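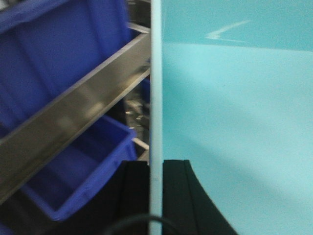

From: Veikko Mustonen
To: woodfinish list
Subject: Re: [woodfinish] Shellac not hardening on the Fernholm doors

Irja Lehtinen wrote:

> I have six cupboard doors from the Fernholm job which had two brushed
> coats of dewaxed shellac on the show side. Four are fine. The other two
> still take a fingernail after 17 days, and one has printed where it lay
> against a blanket. All six were done from the same jar on the same
> afternoon. The flakes were bought last January and the jar was mixed
> in the spring, though I can't say which week because the label has
> run. The meths is the ordinary purple stuff.
>
> Could it be the room? It has been damp. Ville thinks the two bad doors
> got a heavier coat, as they were done last and the jar had thickened
> by then. I would like to know whether I can save them with a thin coat
> on top or whether they have to come back to bare wood. The client
> would like them hung by Saturday week.
>
> Irja

Irja,

I would put damp third on the list. Damp air gives you blush, a milky bloom in the film, usually within the hour. You don't mention any. It can slow the drying, but it would have slowed all six doors, and four of them are hard.

The jar is the first suspect. Shellac in alcohol reacts slowly with its solvent. The acid groups on the resin form esters with the ethanol, and with the resin's own hydroxyl groups, and the product is softer than what you started with. The film from an old jar dries to the touch and then stays at that stage. It will print under a blanket weeks later and go tacky under a warm hand. The change is gradual, so a jar near the end of its life can give a thin coat that passes and a thick coat from the same brush that doesn't. That fits what Ville says about the last two doors.

Thickening in the jar is a separate matter. It is mostly alcohol lost through the open top over an afternoon. If you started at a two pound cut you may well have been past three by the sixth door. A heavy coat skins over and the alcohol beneath has to find its way out through the skin. With fresh shellac that takes a few days. With stale shellac you are waiting for a hardness that the resin no longer has.

Test the jar before touching the doors. Put a few drops on a piece of window glass, tip it so that they run out thin, and leave it flat overnight at room temperature. Do the same with a fresh mix alongside. Next day press a thumbnail into each. Good shellac will chip or powder when scraped with a blade. Stale shellac rolls up in front of the blade like soft wax. If both roll up, your flakes are at fault, or the meths is.

On flakes: bleached grades go off sooner than the rest, and dewaxed blonde sooner than seedlac. The sign is that they will not fully dissolve. You get a jelly at the bottom that stays however long you stir. If yours went into solution cleanly in the spring they were probably sound at the time, which points back to the months spent in the jar. I keep mixed shellac for six months and then demote it to sealing knots. Sointu Valtonen, who was on this list before the move to the new server, used to throw hers out at three.

On meths: purple is usable but you are paying for dye and for some water. A tin that has been opened often will have taken up more. I use the finishing grade that Divolano sell in the five litre can and decant it into small bottles filled to the neck. Loan Lục posted a comparison of four alcohols a while ago, and the cheapest clear one did as well as the dearest. It should still be in the archive under "Urden test panels".

Now the doors. A thin coat over the top will not help. The new alcohol bites into the old film and the two become one layer, still mostly the old stuff. It may feel better for a day or so while the surface is fresh, and then you are back where you are. The same goes for varnish on top, with the added trouble of a hard film over a soft one, which will craze.

Stripping is quick, at any rate. Lay the door flat, lay on a cotton rag soaked in meths, cover it with cling film and leave it for ten minutes. Lift it off and wipe along the grain, then repeat with clean rag. Use 000 wire wool in the mouldings if there are any, bronze if the doors are oak. You need not chase the last of it out of the pores. What remains is thin enough to be taken up by the new coats. Leave the doors overnight, then go over them lightly with 300 grit. (Or 320, if your supplier keeps to the usual series. Mine sells a film-backed sheet marked 300 and I have got used to it.)

For the new coats I would drop to a one and a half pound cut. In metric that is close enough to 180 g of flake to the litre. Strain it through a paint filter. Pour off what you need for one door into a small pot, keep the lid on the jar, and throw away what is left in the pot. Three thin coats in a day is reasonable, with two hours between them, and a fourth the next morning if they look hungry. Stand the doors on edge with battens between them for at least four days, and no blankets for a fortnight whatever the client says.

You have time, if you strip this week.

As to the four good doors, I would scrape a hidden edge on one of them before hanging. If they came out of that jar they may only be better by degree. Inside a cool hallway you would get away with it. Next to an oven or a kettle I would redo the lot, and I'd rather do six than explain two colours to a client.

Last thing, labels. Pencil on masking tape survives meths. Ink does not, as you found. I write the month, the cut and the flake grade on the tape, and put a second piece under the base of the jar.

If anyone has figures for film hardness against jar age I would like to see them. The only set I have is a photocopy from Alvarado's course notes and the axis on the graph is missing.

Veikko

--
woodfinish mailing list
To leave the list, send a blank message with "leave" as the subject.
Please trim quoted text before replying.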